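Stateo Certificate in Workplace Automation
Unit 2, handout: Writing rules people will follow

Reading before class: the Paracha house rules, pages one to four. Page five is a diagram of the other four pages and you may skip it.

Last time we ended on the difference between a standard and a good habit. A standard has a number, a committee and a price. A good habit has a piece of tape on the wall. Both can save your fingers, and you will be tested on both.

For hand-held gripper work with cloth, the Prumomholm draft (clause 67, for those who enjoy clauses) asks for four things before a session starts:

1. Write down what the surface is covered with. "Bed" is not an entry. A smooth cover and a thick duvet are two different surfaces, and they get two different lines in the log.
2. Agree on who may reach into the work area, and on the word that stops everything. Pick a short word. One group picked "discontinue" and regretted it by the second syllable.
3. Check the fasteners on the finger mounts by hand. Looking at them is a fine hobby and does not count.
4. Leave the room as you find it, and note what is in it. Tidying up for the record makes the record wrong.
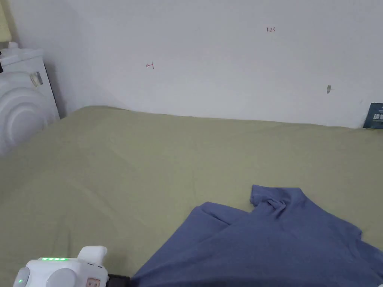
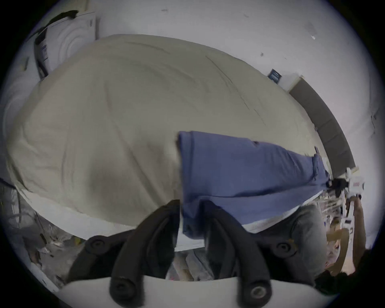

Blue cloth in both, over green fabric in the first and an off-white duvet in the second.

Rule 4 gets the most arguments. Students want a clean room, preferably one with no history and no laundry. The trouble comes later, when a machine trained in the clean room meets a normal one and behaves like a guest who has never seen a sock. The Lovance guideline puts it in one line: "Record the room you have." It then spends 851 words on exceptions, all of which you can read on your own time.

Rule 2 is where marks get lost. In the written exercise, say who gives the stop word and who has to obey it. The answer to the second part is everyone – including the person who wrote the rules, who is usually the one leaning in.

A word on length. The Paracha rules began as a single page and were read. They are now a booklet and are owned. When you draft your own set for the assignment, the limit is 2000 characters, and the title counts.

Assignment, due at the end of February: take one rule from the list, rewrite it so that a tired person could follow it at 4 p.m., and add a line on how you would check that it was followed. "Remind staff" is not a check.

Bring a printed copy. The projector has its own rules.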